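About us

Hello, and welcome to Skisus! We're a small firm in Plisbridge and we collect examples for robots to learn from. If you've come from our advert, or from a chat at the Urkley open day, you probably have a fair idea already. If you've landed on this page by accident, stay a minute, it's a nice line of work.

I started the company in my garage with one second-hand arm and a great deal of tape. I'd spent years programming arms the old way, writing out every move by hand, and I'd got very tired of it. You'd spend a fortnight getting a machine to pick up one sort of carton, and then the customer changed the carton. So when people began training arms from lots and lots of recorded attempts, I wanted in. I couldn't build the clever software (still can't, my maths gave up years ago) but I could certainly run a bench and keep good records, and somebody has to do that part.

We now have a proper unit behind the old dye works, with a kettle, a loading door that sticks and far too many shelves. The shelves hold what we call the cupboard, which is 415 household and workshop objects, each with a number and a line in the book saying where we got it and what shape it's in. I buy most of them myself. Charity shops are wonderful for this, and so is the pound shop on Mill Lane, and my family have learned to hide things they'd like to keep.

So what happens all day? An operator picks a set from the cupboard, tips it into a bin and starts the session. The arm reaches in, tries for an object, and the attempt gets saved along with the camera view, the position of the arm and whether the grasp held. Then it goes again. We tip the bin out and mix it up every 40 attempts, and swap the whole set over at lunch. On a good day one bench gets through 1348 attempts, and I'm still childishly pleased when the counter ticks past a thousand.

The misses get saved too, every one of them. When we first sent a batch to a customer I'd tidied most of them away, thinking I was being helpful, and I got a very polite phone call. A system that has only been shown good grasps has a poor idea of what a bad one looks like! We've kept the lot from then on, with a short note for anything odd, such as two objects coming up together or something rolling just as the fingers closed.

Our biggest job at the moment is Sitompul, a collection of cluttered bins that we're putting together for three customers who share the cost. It runs until the end of June. The rule for Sitompul is that a bin should look like a drawer someone meant to sort out last year, so a bottle can end up next to a tape measure and a drinks can, and nothing gets lined up neatly. I love making up those sets. It's the closest my job comes to playing shop.

There are 17 of us now, counting the part-timers. Most had never touched a robot before they came. We've had people from catering, from a library, from a bus depot, and what they share is that they notice things and write them down clearly. Training takes two weeks, mostly spent beside someone who knows the bench, and you don't run a session alone until you've shown you can stop the arm without having to think about it.

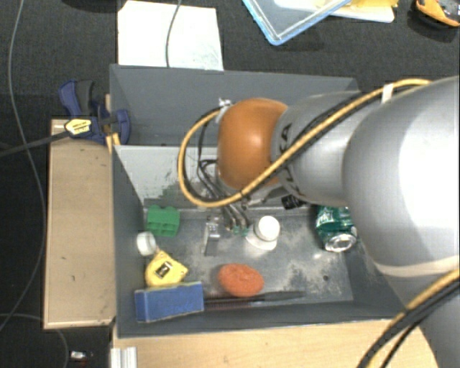 Why do you use worn, everyday objects instead of clean test blocks?

Customers want arms that can cope with the stuff people really own, and that stuff is scuffed, faded, dented and awkwardly shaped. Test blocks are handy for checking that a new gripper closes properly, and we keep a box of them for that, but they don't teach a system much about a squashy sponge or a slippery bottle.

Working with us

We take on collection jobs from a few days up to several months. You can send us your own objects or borrow from the cupboard, and we'll happily run a small trial first so that you can look through the files before you commit. Everything we record for you is yours. We don't film in people's homes and we don't do night shifts, mainly because I like my bed.

Visitors are welcome if you ring first. School groups too, up to a dozen at a time, and they're usually allowed to choose a set for the afternoon (please leave the glitter at home, we had it in the cable trays for months). Parking is round the back, past the skip, and the bell works if you lean on it.

Page last updated May 17, 2024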